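Buscar en la ayuda
Buscar

Celda Landard de dos brazos: preguntas frecuentes sobre las paradas del brazo derecho
Lectura: 2 min

¿Qué falló?
En octubre, el brazo derecho se detuvo varias veces en mitad de un ciclo con el código 181, pérdida de comunicación con la pinza. Las piezas quedaban sujetas o caían sobre la mesa, según el momento de la parada.

¿Cuál era la causa?
El cable de la pinza. Tenía poca holgura en la muñeca y el conector trabajaba a tracción en los giros amplios. Babak Salehi lo encontró al mover el brazo a mano: el código aparecía siempre con la muñeca girada hacia las bandejas.

¿Afecta también al brazo izquierdo?
No hemos registrado el código en ese lado. Se revisa igual, con el mismo procedimiento.

¿Dónde hay que mirar?
En el tramo de cable entre la pinza y el antebrazo, con el brazo derecho sobre la zona de trabajo.

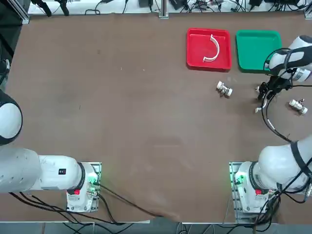

Mesa de trabajo con las bandejas roja y verde. 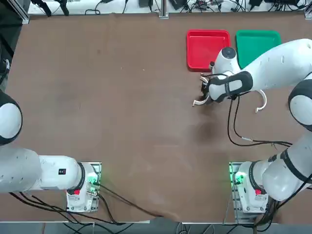 ¿Puedo tirar del cable para comprobar si está suelto?
No. Pulse la parada de emergencia, corte la alimentación de la celda y espere a que se apaguen los indicadores de las bases. Después compruebe el conector con los dedos, sin doblar el cable.

¿Qué pasa si el brazo se para con una pieza en la pinza?
No meta la mano para retirarla. La pinza puede abrirse al reiniciar. Con la celda sin tensión, sujete la pieza y libérela con la palanca manual.

¿Basta con borrar el código y seguir?
No. En una de las paradas se borró tres veces seguidas y el brazo arrancó desde una posición que el programa no esperaba. No hubo heridos, pero se dañó una bandeja. Ahora el reinicio requiere el visto bueno de Elfriede Hellwig o de Tien-fu Hung.

¿Cada cuánto se revisa?
Cada 200 horas. El cable se sustituye a las 3000, aunque no presente daños.

¿Cómo aviso de una parada?
Anote el código, la hora y el paso del programa, y páselo al turno siguiente.

Artículos relacionados
Código 9: sobrecorriente en la muñeca
Cambio de dedos en la pinza Skedden
Puesta en marcha después de un corte de luz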